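Dish Room and Tray Return Attendants
Rutherford Dining Hall, operated by Helex Food Service

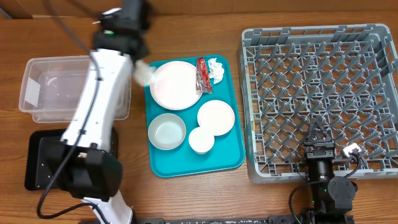 Helex is hiring part-time attendants for the tray return at Rutherford Dining Hall. The hall serves up to 1,000 meals on a busy day, and all trays come back through one window. You will take each tray, clear it, and sort what is on it. Most come in like the teal one on the table, with a large plate, a bowl, a snack wrapper and a crumpled napkin all together. Trash comes off first, then the dishes go to the rack.

Duties
Clear and sort returned trays
Scrape plates and bowls and load dish racks
Run the dish machine (we will train you)
Empty trash and recycling before the bags are full
Wipe down tables and the return counter
Put clean dishes and trays back on the serving line

Requirements
You must be at least 16 years old. Applicants under 18 need a work permit. You should be able to stand for a full shift and lift 40 pounds. Kitchen experience is helpful but not required. A food handler card is needed within the first month, and Helex pays the fee.

Hours
Shifts are four or five hours, lunch or dinner. We have the most openings at dinner. Please list the shifts you can work on your application. The hall closes for most of July and there are no shifts during that time.

What we provide
One meal per shift, apron and gloves, non-slip shoes after your first two weeks, and free parking in the Bamach lot behind the building.

How to apply
Pick up an application at the dining hall office, next to the main entrance, and return it there by December 7, 2019. Bring a photo ID. Interviews are short and are held in the office. New attendants work their first three shifts alongside a shift lead.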